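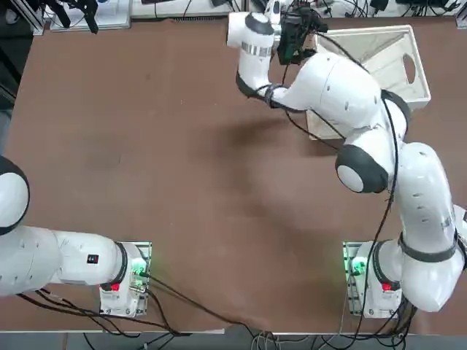

Valbona Milošević has heard the number and wants to know what was left out of it. A robot that scores 96 percent on its own table, she wrote in a reply to the Grgić group's paper, has been tested on its own table, and the paper should say so in the first line instead of on page 18.

The paper, posted in January 2025, reports on a training method the group calls Palby. It is meant to teach a pair of tabletop arms to pack and unpack crates from fewer human demonstrations than such work usually takes. The group says it recorded 1082 demonstrations at its lab in Skundville, threw out the ones its software judged clumsy, and trained on what remained. The resulting program then finished its assigned task in 96 percent of trials.

That figure has been passed around a good deal in the past few weeks, mostly without the conditions attached to it. The trials used the same table and the same pair of arms as the training runs. The crate started in one of 4 positions, all of which also appear in the training data. If an item slipped from the gripper and landed back in the crate, the arm could try again, and a second try that worked was scored the same as a first. The paper does give these rules, in an appendix.

The sorting step is supposed to be the new part. Palby scores each demonstration by how smoothly the arms move and drops those below a cutoff. The authors argue that hesitant or jerky runs teach the robot bad habits. They may be right, but the comparison they offer is thin. The unsorted version was trained once, with settings tuned for the sorted one, and there is no test in which the same share of runs was dropped at random. Without that, a reader can't tell if the scoring helps or if the settings do.

Milošević makes a second complaint that has had less notice. People slow down when a job gets hard, she writes, so a filter that rewards smooth motion may throw away the very runs that show how to handle a stuck item or a bad grip. The paper doesn't say what was going on in the rejected demonstrations.

There was one try away from home. In November the program was loaded onto a matching pair of arms in Nirkwood, with a different table and different lighting. The paper gives this a single paragraph, says performance was "lower but encouraging," and prints no success rate. The group said in a short statement that the Nirkwood runs were informal and were never meant as a benchmark. It added that it plans to release the recordings, including the rejected ones, but gave no date.

Releasing them would settle some of this, as other labs could run the random-drop test themselves. Until then, the result covers one pair of arms and a few crate positions those arms had already been shown. The paper has not yet been peer reviewed.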